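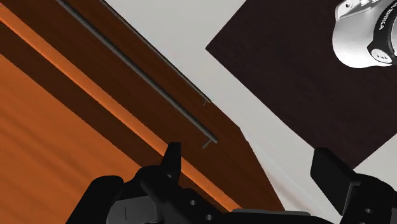
Brenuvham, April

I have spent most of this spring teaching a gripper that doesn't exist to open a cabinet that doesn't exist either, and I'd like to make the case that it has been time well spent, even though my family has stopped asking how it's going.

The workshop I belong to, Brovlow, has a real arm bolted to a real bench, and for a long while I was firmly on the side of the people who say you should just get in there and try things. I still like those people. They are the ones who will hold your bracket while the glue sets, and I owe them a good many coffees. But I broke 3 fingertips in my first month of trying things, each one a long evening of printing and sanding, and after the last of them I went home, sat down at the kitchen table and started building the whole business in simulation instead. I called the project Linen, after the closet I hope it will someday open.

What I've come to love is how plain the problem gets. There's an orange wood cabinet with a dark front, a thin gray rod of a handle, and a pair of black fingers that have to arrive at it open and at a sensible angle. I put a dark board off to one side with a white appliance on it, and it's surprising how much more careful you become once there's something nearby to bump into, even something you could delete with a keystroke. I have run the reach some 3,000 times now, mostly overnight, and I go through the bad ones over breakfast.

The argument against all this is a fair one, and I hear it every time I stop by the shop. Real handles wobble. Real doors stick in damp weather, and my own closet door has been sticking since we moved to Rosales Street. A screen won't teach you any of that, and anybody who tells you otherwise hasn't carried their work over to the bench yet. I go back to the bench myself for an evening now and then, and it's always humbling.

Still, I think a home builder ought to be allowed to be wrong cheaply, and to be wrong in slippers if that's what it takes. My next job is to get the fingers to close on the rod a little nearer its middle, and after that I'll book the arm for an evening and bring spare tips.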